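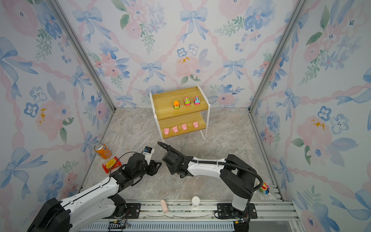 Chapter 4
Planning and Paying for a Two-Arm Workcell

Most first budgets for a robot cell are made from one page of a catalogue. The buyer finds the price of an arm, multiplies it by two and sends the sum to the finance office. In this chapter we look at what is missing from that sum.

Our running case is the tabletop cell at Atport, a training centre where Glenys Penry was in charge of purchasing. Her first request had only one line: two arms, $1,690 each. It was approved in December, and in the new year she had to go back and ask for more money. The arms need a rail to stand on, mounting plates and screws. Each gripper is a separate item in many price lists, and so is a wrist camera with its cable. Walls and flooring for the enclosure also cost something, even when they are only patterned wallpaper and a marble-look surface.

Then come the objects to be handled. Buyers often forget them completely, or they believe that such things can be brought from home. A soda can, a snack bag, a few toy cars and a little shelf are cheap, but they get crushed and lost, and must be bought again in the same colour and size. Penry now keeps a line of $100 for this purpose in every yearly plan.

Ludger Görtz, who supplied the cell through his firm Memaseck, advises his customers to put aside 10 per cent of the total for spare parts. Gripper fingers and cables wear out first. We consider this a fair starting figure for a small cell, and in Section 4.3 we will test it against the repair records.

After studying this chapter you should be able to:

- write a complete parts list for a cell with two arms
- separate the costs that come once from those that return every year
- compare two quotations which do not include the same items

4.1 What belongs to the price of an arm

Before you ask for a quotation, decide where the arm ends. For one seller it ends at the last joint, and for another it includes the gripper.

We use cookies to remember your place in the book. Accept | Settings
© Jeta Learning | Contact us | Back to top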